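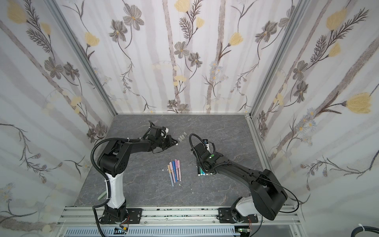 1/ CLISTHAM ROBOTICS CLUB, PEN TASK, WEEKEND THREAD

Saturday, September 11, 2021. In the lab til they lock the building. Posting as we go, sorry in advance for the spelling

2/ For new people: two arms on one rail, a box with walls round them, pens on the floor. Goal is to get every pen into a neat bundle, same way round, no human hands. Tanasarn is the competition. We entered in April and have been behind ever since

3/ Current state of the floor: markers lined up under the right gripper, pastel pens fanned out in the middle, little white bits over by the left one. So, three problems

4/ Problem one is the pastels. Fan shape is nasty. You want to come down across the barrel, but the barrels are all at slightly different angles and when you close on one you nudge the next one along. Then your plan is for a pen that isnt there anymore

5/ Concetta Mazza's fix: always take the outside pen first, work in. Simple. We argued about it for two meetings and then just tried it

6/ Out of 97 tries on Thursday with the old order we got a clean grasp on barely half. Will rerun the same 97 layouts with outside-first tonight. Same lighting, same starting pose, nobody touches the gain settings (Dev)

7/ Yes I know the wallpaper is a lot. Birch trunks, flowers, the works. It stays up for the whole project, camera has to cope with a busy background and the rules say patterned walls

8/ The floor is worse btw. Dark gray marble pattern, and the vision code kept calling bits of the pattern a pen. Spent most of July on that. If you're a first year and want an easy win, go label floor photos, I'll buy you a sandwich

9/ Someone asked what the code is called. Unutus. No it doesnt stand for anything, it was the name of the folder

10/ Rerun started. Left arm parks while the right one works, then they swap. We used to run both at once and the forearms met over the middle. Loud noise. We dont do that now until the zone check is finished

11/ Zone check = each arm asks for the middle before it goes in, and has to give it back before the other can have it. Basically a talking stick. Took me a week, should of taken an afternoon

12/ Cable talk, sorry. If you build one of these, leave a LOT of slack at the wrist and loop it up over the top. Our first version was run tight and neat and looked great in the poster, and it pulled the connector out every time the wrist rolled past a certain point

13/ And zip tie the thick stuff to the arm segments, not to the joints. Guess how we learned

14/ Pizza

15/ Ok back. First chunk of the rerun looks better?? Not saying a number until its all done. Arturo Bassi (our faculty guy) has banned me from posting percentages off small samples after the April thing

16/ The April thing: I posted that we were at 100. We had run it six times

17/ Problem two: the tiny white pieces. They're short and round and they roll. Gripper pads are kind of wide for them. You come down on one and squeeze and it goes off sideways like a watermelon seed

18/ Options we have talked about:
narrower pads (have to be printed, printer is busy with the rover team)
close slower (helps a bit, makes everything take forever)
push them against something first, then grab
ignore them and take the point loss

19/ I vote push first. Concetta votes print the pads. We'll probably do both badly

20/ Re the question in replies about the parts: joints are a kit, rail and corner posts are aluminum extrusion cut to length, we bolted both bases to the one rail so the distance between arms never changes. Do that. Before, we had them clamped to a table seperately and had to recalibrate every single session

21/ Gripper pads we have now came from Falatex, they had some left over and let us have them for postage. Thank you Falatex, they're good on fat markers, it's not your fault about the small stuff

22/ Problem three is the bundle. Picking up is one thing. Putting down NEXT to other pens without shoving them is another. Right now we lower to just above the floor, slide in sideways the last bit, open. Slide is too fast I think. Bundle spreads

23/ Turned slide speed way down. Watching it is like watching paint but the bundle is holding together

24/ Turned it down too far. Arm stopped and thought it had arrived. Up a bit

25/ Dataset count for those keeping track (Priya): 1,453 recorded runs as of this morning. A run is one full attempt, start pose to start pose, good or bad. We keep the bad ones. Please stop deleting the bad ones. I can see who does it

26/ If you're coming in tomorrow to drive: read the sheet taped to the door. Short version is hands out of the box when the arms are powered, e-stop within reach, say "live" out loud. And put your layout number in the file name, not "test2" "test2final"

27/ Also please pick the layout from the sheet. People keep making nice tidy layouts because they're easier. The judges wont be nice

28/ Rerun is past halfway. Concetta is being very quiet in a way that means she is winning

29/ Paused it. Left arm wrist was drooping a little bit each time it parked. Loose screw. Tightened, re-zeroed, going again from the layout where we stopped. Wrote it in the log so Arturo doesnt have to ask

30/ While we wait, stuff left to do before Tanasarn:
finish zone check and go back to both arms moving
new pads
handle two pens touching along the whole length (currently it grabs both and is very proud of itself)
one full clean run start to end on video
the report, which has a title and no other words

31/ On the report: about 9 pages, Arturo says, figures included. Whoever said they'd do the figures, I need your name again, I lost the napkin

32/ Building closes soon and we've got a bunch of layouts left. Leaving the rest for tomorrow. Outside-first is staying in either way, even the misses are gentler, it doesnt wreck the pile on the way out

33/ Powering down. Arms go to rest pose BEFORE you cut power, they drop otherwise. Concetta has the key, she's in from ten tomorrow. Reply here if you want a driving slot and say if you've done the safety thing yet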